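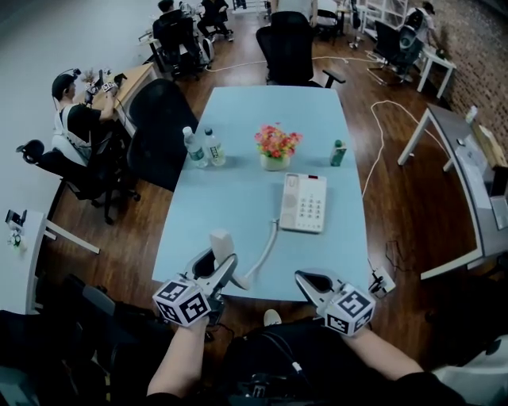
White desk phone, curly cord and all.

I have fallen head over heels for the landline again, and I'm going to go on about it for a bit, so put the kettle on.

When we moved to Skirness last November the mobile signal in the house was hopeless. You could get one bar on the upstairs landing if you leaned towards the window, and none at all in the kitchen, where I spend most of my life. I moaned about it for weeks. Then my sister got fed up with me dropping out halfway through every story and told me to get a proper phone, and I did, and I love it!

What I'd forgotten is how good it is to sit down for a call. On a mobile I wander about. I water plants, I look in the fridge, I pick up socks, and I only half hear what anyone is telling me. With a phone on a cord you stay put. My aunt in Revley rings at four most afternoons now and we talk until one of us has to start tea, and I know more about her life than I have in years (the feud over the allotment water butt is a saga all of its own, and I'm firmly on her side).

The sound is lovely too. I don't know enough to say why, but her voice seems closer, with none of that underwater warble we used to get. And a big handset you can tuck under your chin is so much nicer than a slab of hot glass against your ear.

Learning numbers again

My other project has been getting phone numbers back into my head. I can still reel off my grandparents' number from when I was small, and yet until this spring I couldn't have told you my own husband's. So I bought a little address book with alphabet tabs from the stationer's in Brirlow and wrote everyone in, in pencil, and I make myself dial from memory before I'm allowed to check.

I've got two wrong so far. One was a very patient man at a carpet shop. The other was a lady who was expecting a call from her chiropodist and chatted away to me for ages regardless — a better class of wrong number altogether.

The address book has turned into a treat in itself. I've added birthdays, and which of the neighbours' children can't have nuts, and the name of the good plumber. It gets floury. I don't mind a bit. 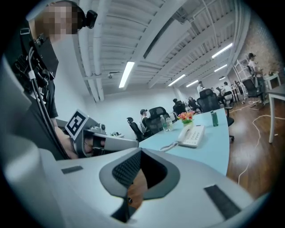 The phone box walk

All this has sent me a bit phone mad, I admit, and on our last free afternoon we walked the old lane from Skirness over to Chisholm to see the red box by the green. It's a book swap now, with more than 400 paperbacks crammed in, mostly crime, and a shelf of jigsaws at the bottom that you take on trust. I left a gardening book and came home with a fat family saga of 530 pages which I've been reading in the bath.

The walk is gorgeous, by the way. Foxgloves all down the bank, a ford that's easy enough in boots, and a bench halfway with a view right across to the estuary. The tea room at the Chisholm end does a cheese scone the size of a fist, so go hungry.

I'd love to hear which numbers you still know by heart, and whether anyone else had the telephone on a table in the freezing hall. Ours had a seat built in, with a cushion that slid off if you laughed too hard. I'm looking for one like it.

© 2026 All words my own | Contact | Back to top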